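Finding the rim: how a kitchen robot learned to ask for a second look

Sieves are awkward things for a robot. The mesh is thin enough to see through, the rim is narrow, and a depth sensor will often report the worktop underneath as though nothing were in the way. A planner that trusts the sensor will then try to close its fingers on empty space, or push them straight down into the screen.

The group at Horgan has spent two years on this problem. Its report, released on 2 February 2023, sets out a method called Skostamard, which leaves the depth sensor alone and changes what the robot does before it reaches. The idea is simple to state. The system looks at an object from one head position, proposes a place to grip, and estimates how far that proposal would shift if the head were moved. If the expected shift is larger than the width of the finger pads, the head moves and the estimate is made again. If it is smaller, the arm goes ahead.

Earlier work in the field tended to treat the number of views as fixed. A robot took three pictures or five, merged them and acted on the result. This wastes time on a plain mug and is still too little for mesh, glass or polished metal. Skostamard spends its views where the doubt is, and most of the report concerns how that doubt is measured.

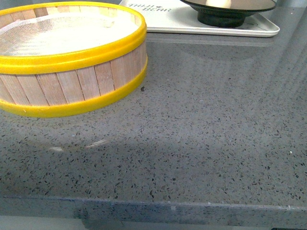 The measurement works on edges. For each candidate rim the software fits a closed curve, then asks how many other curves would explain the same pixels nearly as well. A rim that is fully in view usually permits only one. A rim that runs out of view permits a whole family, and the spread of that family is the figure the system acts on. Glare on a polished counter adds false edges, which widen the spread further. The authors regard this as useful behaviour, as a bright reflection is a fair reason to look twice.

Training used 700 recorded approaches at the Rillberg site, all on household worktops under ordinary ceiling lights. A further 86 were held back for testing. On the held-back set, the fixed three-view baseline placed the fingers correctly in 70 per cent of trials. Skostamard failed in 11 trials out of the 86, and in most of the others it needed only one extra view. Nearly all its failures came from objects standing close together, where the fitted curve jumped from one rim to its neighbour.

Speed is the main cost. Each head movement has to settle before a picture is usable, and the settling takes longer than the calculation. The report tests a version that takes pictures while the head is still moving, but blur removes the fine edges on which the method depends, and the gain in time was lost again in repeated attempts.

There are limits the authors state plainly. The curve fitting assumes a rim that is round or oval. Square tins and trays are handled by a separate routine, called Lultetti, which was written for an earlier project and does not estimate its own doubt. Joining the two is the next piece of work. The group also intends to repeat the tests with the lights dimmed, a condition missing from the Rillberg recordings.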